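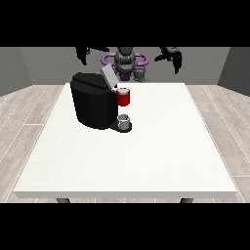

Solomiia Moroz had told me on the phone to come hungry and to wear closed shoes, as the roastery floor at Prutumside gets slippery near the hull bins. I did both. The open day ran on Monday, May 16, 2022, and I drove up the night before to avoid the morning traffic over the range.

Prutumside is a small coffee roaster in an old cannery on the edge of town. It buys most of its green beans through an importer called Dinance and sells to cafes within a couple of hours' drive. The tour cost nothing but you had to book, and by the time I checked again in March it was full, so I was glad I had put my name down early.

We started in the green store at the back. The beans come in jute sacks lined with plastic and are stacked on pallets well clear of the walls. The store is kept cool all year and the doors shut on a timer. A few of us asked to smell the unroasted beans, which smell like dry grass and a bit like peas. The guide said a sack can sit here for months without much change if the humidity holds steady.

The roasting room was the noisy part. Prutumside runs two drum roasters, the bigger one bought second-hand from a firm called Bimunell when it closed its city site. We watched a batch of Colombian go in and stood behind the yellow line while it browned. The beans crack when they are nearly done – it sounds like popcorn under a blanket – and from then on the operator hardly takes her eyes off them. She pulled the batch at 243 degrees by the drum probe, which she said reads high, and it dropped into the cooling tray with a great deal of smoke.

After that came the tasting bench. Four bowls each, all the same bean, roasted from light to dark. I could tell the first from the last without any trouble. The middle two tasted the same to me both times I tried them.

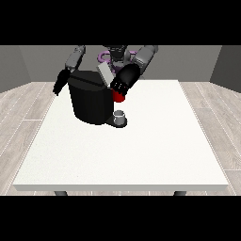
Pods were going to be the argument of the day, according to Qureshi, and so it proved. A man behind me wanted to know why a roaster that talks about freshness would sell ground coffee sealed up in capsules. The answer was that customers kept asking, and that coffee packed soon after grinding holds its flavour better than an open bag left in the pantry. He didn't look convinced. The next question was about waste, and that took up most of the time set aside for packing. The first trial run will be 4000 pods, and they haven't settled on the casing yet.

Lunch was sausage rolls and a very good lemon slice in the yard. Parking is on the street only and the gravel side fills up early. The toilets are across the yard, through the blue door. I bought two bags of the medium roast, whole bean, and a spare filter cone. The shop takes cards but the food stall was cash only. There is another open day planned for spring, with bookings through the front counter.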